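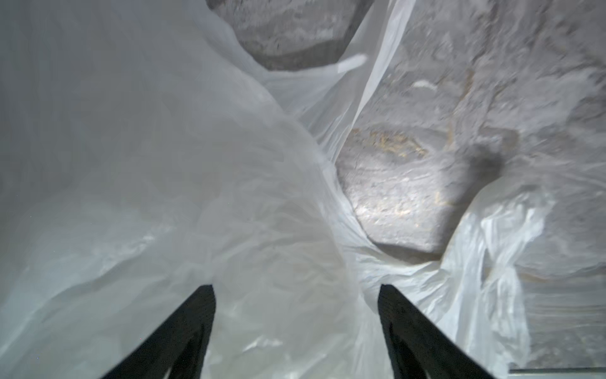 Viola Valentini opened her play shop in Tistham in February, in a former shoe repair on Viklund Street, and she speaks about carrier bags more than I expected. Most parents ask her about the fruit, she says, and she answers politely, but after a few minutes the conversation comes back to the bags. She thinks a thin white bag is the most difficult thing a small child will meet in a shop, more difficult than money. It has no shape of its own. When it lies against the rough grey stone, with its folds spread wide and one long piece pulled tight, even an adult needs a moment to see where it opens. "A box tells you where the top is," she says. "A bag tells you nothing. You must find it with your fingers."

The shop is one room of 28 square metres and it is for families who want to practise ordinary errands with their children. Some of the children have difficulty with their hands, some are nervous in real shops, and some only like to play at selling. They book an hour, they get a short list, and they go home with nothing, because everything goes back into the baskets for the next family. Ms Valentini is always in the room when the children use the bags. She doesn't leave them out at the end of an hour, and she doesn't let the smallest ones take them to the floor.

I asked her how a person arrives at such work. She worked for 18 years on the tills of a supermarket in Stanatbridge, first in the evenings and later full time, and she packed for customers who could not do it themselves. "I was quick," she says. "But I was quick in a way that I couldn't explain. When a new girl came to learn, I said to her, do like this, and of course this is not teaching." Her way of explaining came later, when her nephew stayed with her one summer and wanted to help with the shopping. He could lift the bag and he could choose the apples. He could not do the moment between, when one hand must keep the bag open and the other hand must let go.

She now divides this moment into parts. First the child finds the two handles. Then he holds one of them high, and the rest of the bag is allowed to fall. The second handle often stands up by itself, and if it does, he can take it with the other hand. If it doesn't, he shakes the bag a little and looks again. She doesn't correct the children much at this point. "The mother wants to open it for him," she says. "I understand this very well. I ask the mother to hold the list, then she has something to do."

The paper bags were her first idea, and she bought a full carton of them from a wholesaler called Drisach. They stood up so nicely on the counter that the children learned nothing from them. She uses them today for drawing. Cloth bags were better, but they are heavy and soft, and they forgive too much. With the thin plastic the child must really pay attention, and when he succeeds there is a sound, a kind of crackle, which she believes they enjoy more than any praise from her.

About the stones she is a bit shy. A neighbour told her they don't belong in a greengrocer's, and she agrees that they don't. She wanted something near the toys that was rough and grey and not pretty, so that hands which are used to smooth plastic would get a different feeling. Some children go to the stones first and stay there for most of their hour. The dust gets on the sleeves, and she tells the parents this when they book.

The counter was the larger expense. It took three evenings to fix the wall behind it, and she did the papering herself from a ladder that belongs to her brother. She wanted black. Everyone advised her against it for a room with children, and the man in the paint shop tried to sell her a yellow. "I told him, the fruit is already yellow," she says. "If the wall is yellow too, where is my banana?" For this reason the wallpaper is black with white wavy lines that go from top to bottom, and the things in front of it are easy to find with the eyes. A white bag especially is easy to see on it. The wire shelf on the wall is white as well, and she keeps on it what she doesn't want to be touched that day.

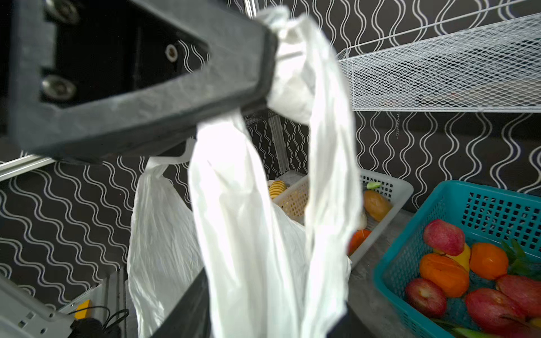

The baskets have no fixed order, and this is on purpose. In a real shop, she says, somebody has always put an orange among the apples, and a child who has only practised with tidy shelves will be upset by it. She does sort by colour of basket when she makes the lists. A beginner's list says only "teal basket, one apple". A longer list may ask for a slice of banana from the white basket, then an orange from the teal one, and this means that the bag must be opened, put down and opened again. The putting down is where it goes wrong most often. The bag falls together and the child looks at it as if it had played a trick on him.

The pineapple causes quarrels. It has stiff green leaves which catch in everything, and two sisters who come regularly will not leave without having packed it. Ms Valentini has thought about taking it away. She has decided to keep it, but it is now allowed on the list only as the last item, with the leaves up. Heavy things at the bottom, she adds, is a rule that the toys cannot teach, for a toy mango weighs nothing. She says it anyway, each time, so that the words will be there later.

I asked if it is not strange to teach with thin plastic bags when the real shops want to be finished with them. She nodded before I had ended the question. She gets her bags from people in the street who have a drawer full of them at home, and she uses each one until the handle tears. When this happens she shows the child the torn place and they pull it a little further together - "he should know how it breaks" - and then it goes to the collection point behind the station. She has not bought a new one and doesn't plan to. When the drawers are empty she will have to think again, perhaps about net bags, which have holes and so have their own troubles.

The rent is 432 pounds a month, and the bookings cover it in school term but not in the summer. Saturdays are full. The middle of the week is quiet, and she would like to offer those mornings to older people who have had a stroke, as two of them have already asked her. For this she would need higher chairs, and a second list in larger letters, which is half written. She showed me the page. At the top it said "one lemon", crossed out, because she has no lemon at the moment and is still looking for one that is the right size.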